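The long way back to the lane

After a torn Achilles, Elsie Lightfoot had to learn to walk before she could think about hurdles. Her physiotherapist thinks the slow bit did her good.
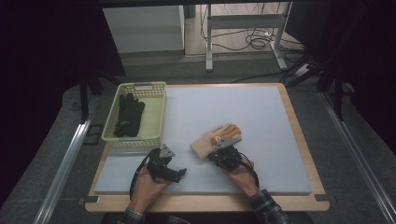
A pop like a snapped ruler

Anyone who has torn an Achilles tendon will tell you about the noise. Elsie Lightfoot heard hers on a damp Saturday morning at the Ruststead track, three strides out of the blocks, and she turned round to see who had thrown something at her. There was only her training partner, still tying a shoe, and then her left foot simply wouldn't push.

She was 18, with a county title and a place at college waiting, and she'd never had anything worse than a sore shin (she puts that down to luck and her gran's stews). By teatime she was in a boot at the hospital in Clarham, being asked whether she'd like an operation. "I said yes to everything," she says. "I'd have said yes to a new leg!"

Boots, wedges and a lot of television

The surgery went well, and then came the part that athletes dread, when very little seems to happen. She wore the boot for weeks, with wedges under the heel that came out one at a time, and she got through more baking programmes than she cares to admit. Her mother moved the kettle to a low shelf so that she could make tea sitting down, and it's still there now.

Pongsak Kamolrat took her on at the Staniforth clinic once the last wedge was gone. He has been treating runners and footballers for years, and he has a lovely unhurried way with him, which Elsie found maddening at first. Her early sessions were spent rising on to her toes with both hands on the back of a chair, then coming down again as slowly as she could manage.

"Young people want to know the date they'll race," Pongsak says. "I tell them what I want to see the calf do, and we talk about dates when it can do it."

What he wanted was 6 single-leg heel raises, all to full height, before she jogged so much as a step. The first time she tried, she couldn't manage one, and she cried in the car park and rang her coach.

Back over the barriers

Running came back in scraps, a minute here and there on the grass behind the clinic, with walking in between. By July she could do 3,000 metres at a plod, further than she'd ever willingly run as a hurdler, and she'd grown rather fond of it. The barriers were the last thing. She began with them set at their lowest and stepped over sideways, feeling daft, while the under-elevens went flying past in the next lane.

Her first race was a flat 200 at the Bruseck open meeting, and she finished fifth. She has the number pinned up over her desk all the same, and she still does her heel raises every evening while the kettle boils.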